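# The smallest room in the house is winning

My sister-in-law has put a lavatory under her stairs. To use it you reverse in, sit with your head at a slant and keep your elbows to yourself. She is delighted with it. The estate agent told her it would add more to the asking price than the garden, and she has since stopped mowing.

Britain is squeezing in bathrooms wherever a pipe will reach. Gwawr Bevan, a plumber in Etside, fitted 17 of them last year in places that used to hold coats, coal or a chest freezer. One went into a pantry and kept the marble shelf, on which the owners now display spare rolls. "They call it the powder room," she says. "There's a hook in the ceiling where the hams went."

I blame August. That's when the relatives come, and a household that has managed perfectly well since 1974 finds itself queuing on the landing in dressing gowns, being polite. By September somebody has measured the cupboard.

The trade has noticed. Skonero sells a basin so shallow that you wash one hand and then, if you feel strongly about it, the other. It costs £232, and the tap is extra. Vindex will let you have a folding door for £375, which opens both ways and closes, in my experience, on neither. I spent a happy morning in their showroom sitting on things with the lid down.

Mali Gough designs small rooms for a living and has heard every plea for a bath. People ask for one, she says, the way they ask for a piano, and use it about as much. Her advice is to paint the walls one colour, hang the door to open outwards and give up on the heated towel rail. She also thinks you should stand in the space with your arms out before you sign anything. Few of her clients do. One couple went ahead on the strength of a drawing and now take turns to brush their teeth in the hall.
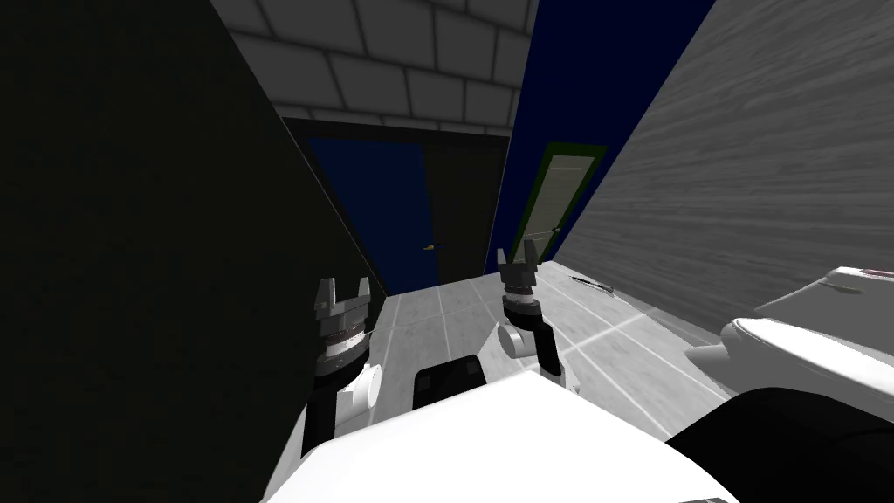 *Narrow by design: a computer-rendered room with the feel of a small bathroom.*

My own plans are modest. There is a gap beside the boiler, currently home to an ironing board and 200 carrier bags, and I have been in there twice with a tape measure. Bevan came round to look. She stood in the doorway for some time, drank her tea and asked whether we had considered inviting fewer people.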